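Ticket: Towel won't stay put on bench 3, seat slides when I lean on it
Filed under: Gym floor > Benches & pads > Open a problem
Print this ticket | E-mail this ticket

Opened by Tarek Sfeir, 21 May 2023

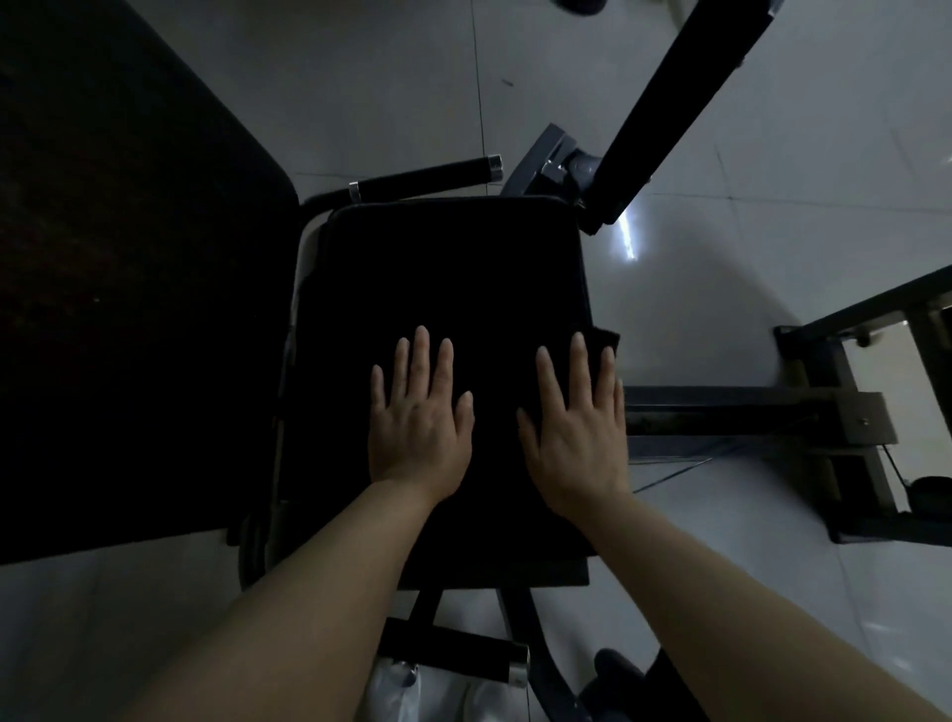 Okay so, this is the bench by the back wall at Kazemi, the one with the foam roller at the end of the seat, and I've been fighting with it for a couple of weeks now. I lay my towel over the seat like the sign by the front desk asks us to, I sit down, I do maybe four or five reps, and by then the towel has crept forward and bunched up under my legs. Then I get up, straighten it, sit down, and off it goes again. It's driving me a little nuts!

At first I figured it was just me (I fidget, my wife will confirm this). But yesterday I leaned on the seat with both hands and pushed forward, pretty much my whole weight, and I felt two things move. The towel slid on the pad, which I expected. And then the pad itself gave a little, with a kind of soft clunk from underneath. That second one is why I'm writing a ticket and not just buying a different towel.

What I've tried so far:

Towel folded in half. Worse. Now the top half slides on the bottom half.

Towel laid crossways so the ends hang over the sides. Better for a set or so, then one end works its way up and I'm sitting on a lump.

My old Clustlow towel, which is thinner and kind of rough from being washed a million times. This was the best of the bunch. It still moved, just slower.

Wiping the seat first with the spray from the wall, then drying it with paper. I think this made a real difference, so maybe there's a film on the pad? The spray got switched in the spring if I remember right, and I don't remember this problem from before then. I could be imagining the timing.

No towel. Nothing slides, but I still got the clunk, so the clunk isn't the towel.

I haven't touched any bolts. I don't have the tools and I'm guessing you'd like me to keep my hands off it anyway.

— Tarek

Reply from Sudheer Sundaram, floor desk

Hi Tarek, thanks for all the detail. Sounds like two problems sharing one bench. Can you tell me if the clunk happens when you push straight down, or only when you push forward? Also is it the same on both sides of the seat? I'll put a note on the bench in the meantime, please use one of the others till I've looked underneath.

Reply from Tarek Sfeir

Went back and checked before I saw the part about using another bench, sorry! Straight down is solid. Forward gives me the clunk every time, and pulling back gives me a smaller one. It feels stronger under my left hand than my right. I tried it with my palms flat and my fingers spread, and I could feel it best through the left palm, if that helps anybody.

Reply from Sudheer Sundaram, floor desk

That helps a lot. Got under it this morning. The seat is held on with bolts from below and 2 of them had backed out, both on the left. One I could turn with my fingers, which I did not enjoy finding. I've snugged them all down and put a drop of Flustum on the threads so they don't walk out again. It wants to sit overnight before anyone uses the bench, so the note stays on until tomorrow.

On the slippery part, you're probably right about the spray. The bottle says to mix one cap of Clirko to a full bucket and I found out the morning crew was doing three. That would leave a film on pretty much anything. I've washed the pad with plain warm water twice and it feels grippier to me, but I'd like your opinion with a towel on it. I also taped the mixing instructions to the cupboard door, in large letters.

Reply from Tarek Sfeir

Ha, three caps! That explains the smell too.

Tried it tonight. No clunk at all, pushing or pulling, left or right, and I really put my shoulders into it. The towel is much better as well — I got through a full 30 reps and only had to tug it straight one time. My fluffy towel still wanders more than the rough old one, so I'll keep the rough one in my bag and save the nice one for the shower.

One small thing while you're down there: could somebody check the bench next to it? I didn't get a clunk, but the seat feels slick in the same way and I'm guessing it got the same spray. No rush on that one.

Reply from Sudheer Sundaram, floor desk

Will do, I'm washing all the pads this week anyway. I'll leave this ticket open until the first of June so I can check those bolts again, then close it if they haven't moved. Write back here if you feel anything before then.

Status: Waiting on recheck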